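How Does a Game Machine Pick a Number?

Have you ever pressed the button on an arcade game and watched the little pictures spin around and around, and wondered who decides where they stop? It feels as if the wheels are slowing down all by themselves — but on a modern machine, the answer was picked before they even got going!

Inside there is a small program called a random number generator. Think of it as a very, very fast person rolling dice. Say our pretend machine, the Walon, has a list of 400 pictures to choose from. The program picks a number, maybe 95, and picture 95 is the one that pops up on the screen.

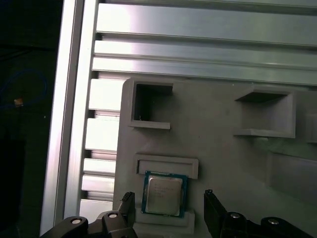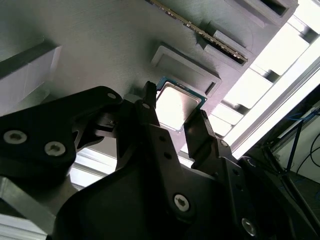
A computer processor in the first two, and a gray plate with holders on it in the third.

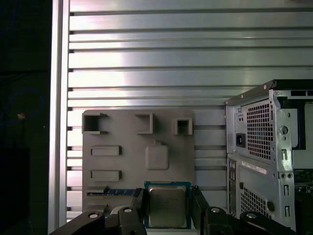

Now, does the machine remember what happened last time? It doesn't, and that surprises plenty of grown-ups too. If you roll a six with an ordinary die, the next roll is just as likely to be a six as before. You could lose 12 times in a row and the machine still wouldn't "owe" you a win. Games played for money are for adults only, and they are set up so that, over a long time, the owner keeps more than the players do.

Try it at home with a die and a sheet of paper. Guess each roll before you make it, and write down how often you were right.

We use cookies to remember your settings. Accept | Learn more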